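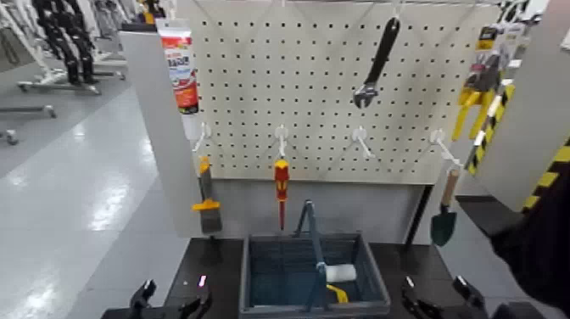
Lolldale Textbook Buyback Listings

README for the listings file, January release

Contents

The file holds 1690 listings for used college textbooks offered to the Lolldale buyback service. Each row is one quote for one copy. The same title can show up many times, because sellers ask for a new quote when the old one runs out.

listings.csv: the quotes
titles.csv: one row per title, joined on title_id
campuses.csv: 101 campus codes with the state and the time zone

Columns in listings.csv

quote_id: text, unique
title_id: text, matches titles.csv
campus_code: text, blank if the seller gave a home address
edition: whole number, 0 if not known
condition: new, good, worn or reject
quote_usd: price offered, before any bonus
label_sent: yes or no, whether a prepaid shipping label went out
paid_usd: amount on the check, blank if no book came in
source: drolley or prosser

Where the rows come from

Drolley is the web form. Prosser is the older phone system, and its rows were typed in by hand. Expect spelling differences in the Prosser titles. We fixed the ones that broke the join and left the rest alone. About 400 rows are from Prosser.

Known problems

Condition was set by the seller at quote time and changed by the warehouse on arrival. Only the final value is kept.

International editions carry the same title_id as the US edition in 40 rows. These are marked in titles.csv with intl_mixed = yes. Drop them if you are comparing prices.

A paid_usd of 0.00 means the book arrived and was refused. A blank means it never arrived. Some spreadsheet programs turn one into the other on import, so check before you average anything.

Access codes and lab manuals sold as a bundle are listed under the main book.

Loading

Files are UTF-8, comma separated, with a header row. Read title_id and campus_code as text or the leading zeros will be lost. The skokar script in the tools folder checks the join and prints any row that fails:

python skokar.py listings.csv titles.csv

Privacy

Seller names, street addresses and email addresses were removed before export. Quote IDs were reassigned and can't be matched to the live system.

Changes

January: added label_sent, removed duplicate Drolley quotes, corrected two campus codes.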